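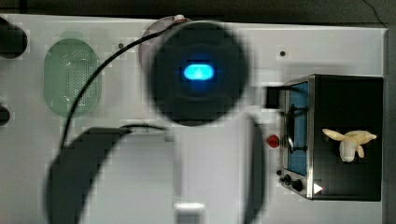
Vimament Tabletop Kitchen

Vimament is a one-arm tabletop manipulation build in a shared workshop, and this repository holds the recordings, the mount drawings and the logging scripts. It was started by Lucimara Siqueira and Lærke Thoroddsen, who still maintain the arm and the recorder. The wrist view looks straight down on the table past the gripper fingers, so the fingers and the wrist unit take up a large part of every picture and are out of focus. The blue indicator on the wrist unit is lit in this view, and the black cable runs from the unit in a long arc to the left, over the tabletop. Treat both as part of the robot when masking. The mask files do not cover the cable.

Contents

episodes/ - 261 teleoperated episodes, one folder each
calib/ - camera intrinsics and table-to-base transform
mount/ - drawings for the wrist bracket
tools/ - the logger and a replay script

Episodes are logged at 12 Hz. Each folder has the wrist stream, joint positions, gripper opening and a one-line task string. Task strings were typed by the operator and have not been normalized. "Strainer" and "colander" are used for the same item.

Props

Toy food and small cookware on a white table. Positions are reset by hand between episodes and no layout is repeated on purpose. The toaster oven is left out of the collision model.

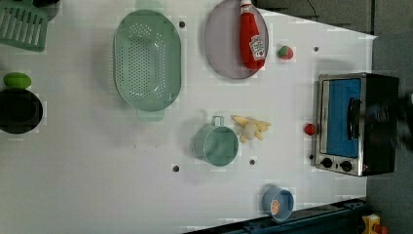

Items near the edge of the table may be only partly in view. If you need full objects, filter on the edge flag in meta.json. The flag was set by hand by Edileuza Quintana and is missing for the first 29 episodes.

Known problems

- Motion blur on the gripper during fast moves. Exposure was fixed in December and not changed after that.
- Gripper opening drifts by a few counts over a long session. Re-zero before replay.
- The replay script expects the Bremov driver on port 3430. Other ports need an edit in tools/replay.cfg.

Splits

Train and test are divided by session. Do not reshuffle by episode - neighboring episodes share lighting and most of the props.

Contact

Open an issue, or ask for Lucimara at the workshop after 6 p.m.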